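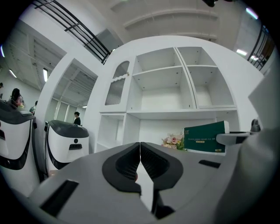
Shelf sag on a long span: add a center support or use a thicker board?

Lenuța Nedelcu
I am putting up a white shelving unit in a back office and want one bay wider than the others. The bay would be 52 inches between uprights. The load is paper files, packed end to end, so it is spread evenly. The boards I have are 3/4 inch particleboard with a melamine face. Is a center support needed, or can I just buy thicker boards? I would like to keep the bay open if possible. The back panel is thin hardboard, stapled.

tuhumury_dan
Particleboard at that span will creep. The deflection you measure on the first day is not the final figure, because the material keeps bending under a constant load for months. Sag goes up with roughly the fourth power of the span for an even load, so cutting the span in half with a center upright takes out nearly all of it. Thickness works as the cube. Going from 3/4 inch to 1 inch cuts sag to a bit under half, for the same material and load.

If you want the bay open, glue and screw a hardwood strip on edge under the front of each shelf, 1-1/2 inches deep. Put a cleat along the back and screw it to the studs. Do not count on the hardboard for vertical support. Its job is to keep the unit square.

Clandlow
just put a bracket in the middle, I did that in my garage and its fine

sakska
Agree with the strip and cleat. Two additions.

Measure the opening at the top, middle and bottom before cutting. Mine was 52 at the top and 51 and 7/8 at the floor, and the lowest shelf had to be trimmed.

Weigh a foot of your files before choosing anything. Tightly packed letter-size paper is heavier than most people guess, and the shelf pins may be the weak point before the board is.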